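Robot Lab Open Day: Visit Report
December 2018

Our class went to the Pormont open day to see automation up close. The bus took 193 minutes, 174 of them behind the same truck. I had expected lasers. We got a water bottle.

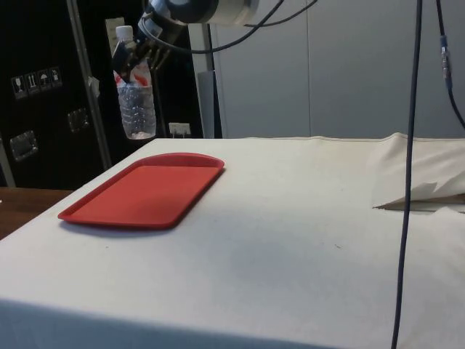
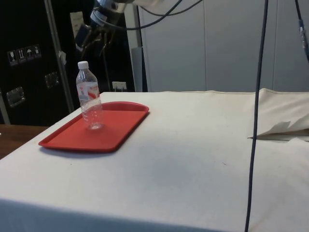
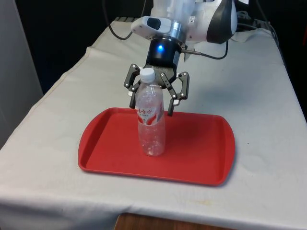 Gripper and bottle, three times over.

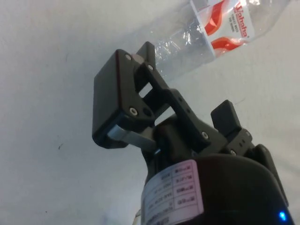
Picking up a bottle is harder than it sounds, as the guide from Kanuvus told us twice. The fingers have to close enough to hold thin plastic and stop before they crush it. I asked whether it could open one. It could not, and neither could I at lunch.

My group had 12 questions prepared and got through five. The handout from Itix was better than the sandwiches. We go back in February, when we present our own gripper, currently a drawing.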